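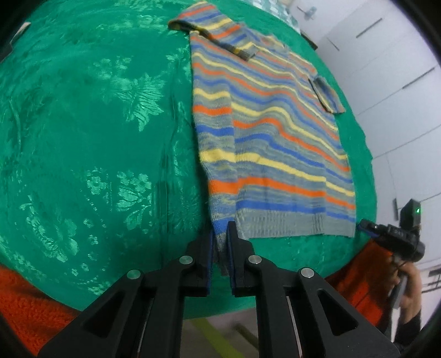

Step 1: Hold the gripper

A robot does not know what a sweater is. It has to be shown what to do with one, many times. One way to show it is to let a person do the job with the same kind of gripper that the robot will use later.

A hand-held gripper has a handle at one end and two jaws at the other. The person squeezes or moves a control, and the jaws open or close. A camera on the tool records what is in front of the jaws. In the picture, the jaws are at one corner of a striped sweater, and a second gripper waits at the right side of the table with a person's hand on its handle. Folding usually needs two grippers, one for each side of the cloth.

Step 2: Do the task slowly

The person folds the sweater using only the grippers. Fingers are not allowed to help, because the robot will have no fingers. One complete try, from start to finish, is called a demonstration.

At the Skarlow workshop, a demonstration of sweater folding has 9 moves. A move can be small, such as closing the jaws on a corner, or large, such as carrying a sleeve across the front.

Step 3: Record the numbers

While the person works, the computer saves two kinds of information:

Pictures from the camera, one after another, like the pages of a flip book.

Numbers that say where the gripper was, which way it was tilted, and how far its jaws were open.

Each picture is matched with the numbers from the same moment. The robot needs both. The picture is what it will see, and the numbers tell it how to move.

Step 4: Do it again, but differently

Cloth is hard for robots. A wooden block keeps its shape when it is picked up. A sweater bends, stretches and wrinkles, and it almost never lands the same way twice.

For this reason the clothes are moved between demonstrations. A sleeve may be tucked under or folded over. The Skarlow set has 1,175 demonstrations, and 254 of them begin with a sleeve out of place.

Step 5: Train the robot

A computer program called Cleruvine studies the recordings. It looks at a picture, guesses the next movement, and checks the guess against what the person did. Then it adjusts itself and guesses again. This is called training. After training, the program is loaded into a robot arm and tested on clothes that were not in the recordings.

Another way: remote control

Sometimes the person moves a set of controls and a real robot arm copies the motion. This is called teleoperation. "Tele" means "far off," but the person may be in the same room. Teleoperation shows what the robot's own joints can reach - a hand-held gripper does not. A hand-held gripper is easier to carry to new places.

Words to know

Gripper: the part of a robot that grasps things.
Demonstration: one recorded try at a task.
Teleoperation: moving a robot by remote control.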